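January, late

Up at 7 to call Tapia before they got busy. They have the back room for us again, same as last year, and they want the bands loaded in by the middle of the afternoon so the kitchen can set up. I said yes before checking with anyone. Crescencio has a day job and will complain, but he will be there.

The lineup is settled except for the closing slot. Noemí opens with her accordion set, then Fillow, then Higinio and whoever he brings. He told me a trio. Last time he said trio it was six people and a tuba, and we had to move the merch table into the hall.

Printed posters this morning, 500 of them, which is too many for a town the size of Dindbridge. The shop gave the same price for 300, so I took the bigger number. The ink came out darker than on the screen. You can still read the bands, and the door time is clear enough.
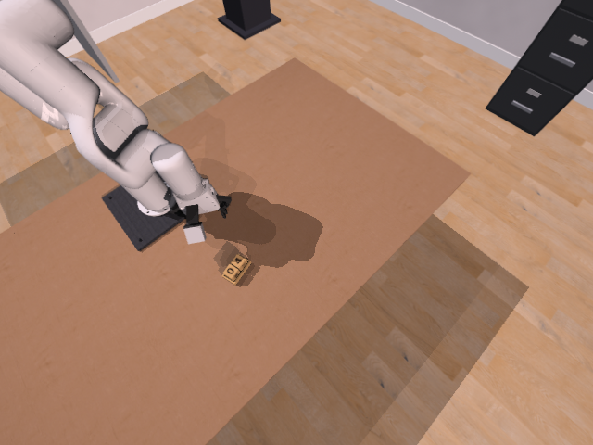 White arm, terracotta rug, pale wood floor.

After lunch I went over last year's money with Loan. We took in $2,473 at the door and gave all of it to the school music room in Dratirbridge. They bought two used cellos and had the upright piano worked on. Loan thinks we can beat that if we start on time and don't let the raffle drag on. I think the raffle is half the reason people stay. We left it there.

Braulio called at 4 about the sound board. Channel 2 is dead and he doesn't want to open it up this close to the show. He can borrow a smaller one from his cousin, but then Fillow has to give up a vocal mic. I called their singer and she was fine with it. The drummer sings too and was less fine. 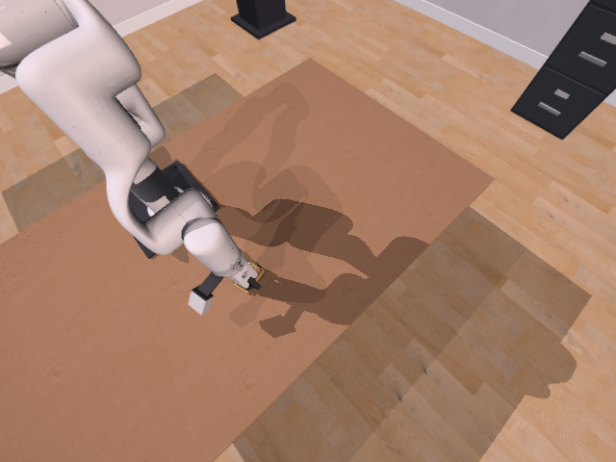
Rehearsed the closing number in the evening with whoever could make it. It's the old waltz everyone asks for, and we still can't agree on how many times to go around at the end. Noemí wants to watch the dancers and stop when they look tired. Crescencio wants a number written on the page. I wrote three on mine.

Need to buy gaffer tape, batteries and a cash box that locks. Also call Higinio and get the real head count.

Comments (3)

cellomom
My daughter plays one of those cellos. We'll be there with her grandparents.

R. in Dratirbridge
Is there parking behind Tapia this year or is it still fenced off?

Higinio B.
It's a trio. Maybe four.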